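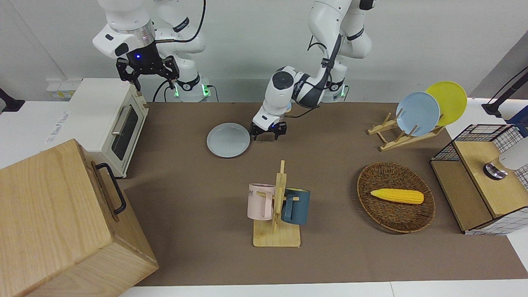

A toaster oven at the back of a busy kitchen table. Photo: Jomeo

Home News Food Council Sport What's On Classifieds

Little ovens, big response: Jadulau's benchtop cookbook is nearly here

By Jomeo staff

14 comments 203 shares

Jadulau's cookbook for people without a proper oven has closed to new recipes, and the response has been tremendous — 2,359 entries came in from kitchens, caravans, granny flats and at least one houseboat.

The Foulkes Street Library put the call out in autumn after its cooking shelf was picked bare for the third winter running. Borrowers kept telling staff the same thing. The books were lovely, but nearly every recipe assumed a full-sized oven, and plenty of households in the new units near the station have only a toaster oven and a couple of hotplates.

So the library asked locals to send in whatever they cook in a benchtop oven, with the rule that everything had to fit on one small tray or in one small dish. Staff were hoping for enough to fill a stapled booklet. By the end of the first fortnight the returns chute was jammed with envelopes and the desk had started keeping them in banana boxes!

The final selection is 77 recipes, and what a selection it is. There's a half-size pumpkin and fetta slice, a lamington tray scaled down for two, roast chook thighs with lemon and potatoes, and a zucchini bake that appeared in so many versions the editors ran three of them side by side. The sweets chapter is easily the longest. Scones got a double page to themselves, including a date scone that had the whole reading room smelling like a country hall on testing day.

Every recipe was cooked at least twice, once in the library's community kitchen and once in somebody's home, because benchtop ovens run so differently from one to the next. Several cakes had to be dropped a rack and given an extra ten minutes under foil. A much-anticipated pavlova didn't make it, after collapsing in four ovens out of five, though the notes from those attempts are printed at the back under "Good tries" and make terrific reading.

The pages also carry a short guide to tins and trays that fit smaller ovens, a conversion table for halving eggs, and a section on safe spacing, with a reminder to keep the top and sides of the oven clear while it's on and to empty the crumb tray regularly.

Barnenska Bakery, on the corner opposite the post office, has thrown itself into the project too. The bakers wrote the bread chapter from scratch, testing small loaves after the morning rush, and they've come up with a seeded cob that rises beautifully in a tight space. The shop will sell its version on launch day alongside a printed card with the method. Anyone who has queued there on a Saturday will know to turn up early.

The first print run is 1,000 copies, and 700 of those have already been put aside through pre-orders at the library desk. The rest go on sale at the launch in November, on a Tuesday evening from 6 pm, with tastings set up along the verandah if the weather's kind and in the children's area if it isn't. A reprint will be considered early in the new year.

Money from sales goes to the community kitchen, which is after a second sink and some decent mixing bowls. Library members will be able to borrow the book from the day after the launch, and a large-print edition is being prepared for the home delivery service.

If you sent in a recipe that wasn't chosen, don't despair — all of the entries are being bound into folders and kept in the local history room, handwriting, butter stains and all. They already make a wonderful picture of what Jadulau eats on a weeknight. Curried sausages are in there 31 times. Contributors can ask at the desk to have their page returned or their name removed before the folders go on the shelf.

There's talk of a second book as well, this one on slow cookers. The library hasn't set dates, but the suggestions box beside the photocopier is open and filling fast.

Pre-orders can be made in person at Foulkes Street during opening hours. Bring your library card if you have one, and a bag if you're planning to call in at the bakery on the way home.

Search this site Enter keyword or suburb Go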